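How to Prepare for Can Collection at a Public Event

2021-10-03 | Clutidcombe Events Office
Reading time: 2 minutes

Organizers expecting more than 200 guests must submit a collection plan 29 days before the event. Smaller events may follow the same steps.

1. Choose the collection points. Place each one beside an exit or a food counter.

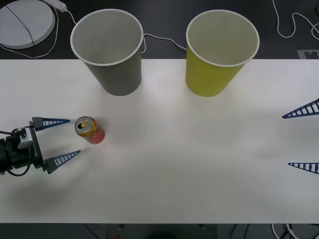 2. Agree on a pickup time with the hauler in writing. Events held in December require an earlier pickup, as the depot closes at 4 p.m.

3. Ask guests to empty their cans before returning them. Liquid adds weight and raises the hauling fee.

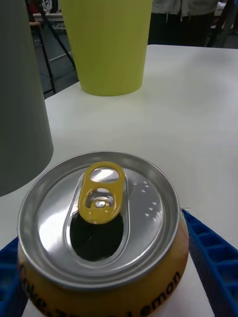 4. Assign one person to each collection point and provide gloves. 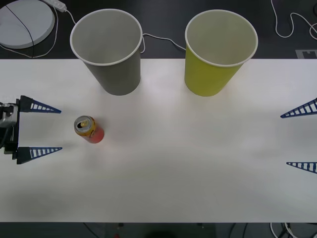 Ermanno Marras recommends a second pickup for any event that runs past seven hours, and the office supports this advice.

5. Keep the hauler's receipt and attach it to the closing report.
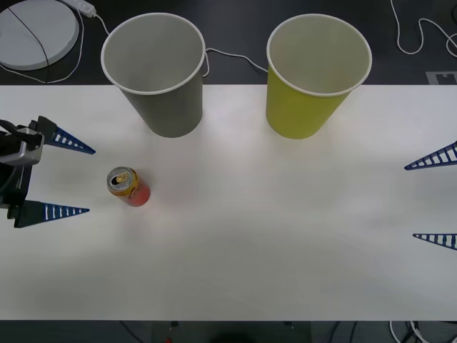 Two open containers, gray and yellow-green, and a drink can.

Comments

hallkeeper: Does the plan cover glass as well?

Events Office: Glass requires a separate form.

R. Görtz: We had some 2,000 guests and needed three pickups. Please book early.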